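4.2 Changes in operator tasks

Before the arm was introduced at the Jernden site, the 26 operators on the kitchen service line opened and closed every cabinet by hand. Under the Sketusik controller, door tasks are first rehearsed in simulation, and operators review the wrist view before a routine is released to the floor.

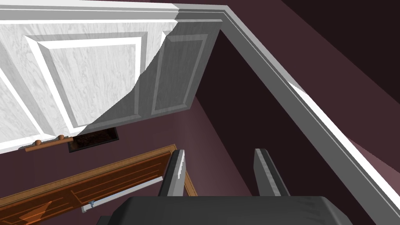

Figure 7. Wrist view in the simulated kitchen, gripper open.

Review now takes about 55 minutes of each shift. Operators reported less reaching and bending, but more time seated and more interruptions from the review queue. Two asked to return to manual work in November. Pay grades were left as they were, although the new duties are closer to those of the Jarnska inspection staff.

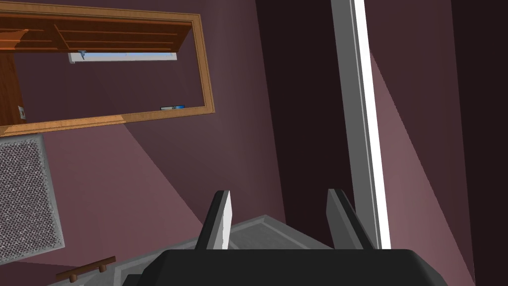

Skill requirements shifted in a similar way. Under the earlier Kopecký procedure, an operator judged reach by standing in front of the cabinet. Reviewers must now judge it from a viewpoint just behind the fingers, where the walls and cabinetry run diagonally and a bar handle may lie at the edge of view, beside the gripper body. New reviewers are therefore paired with an experienced operator for their first 7 shifts.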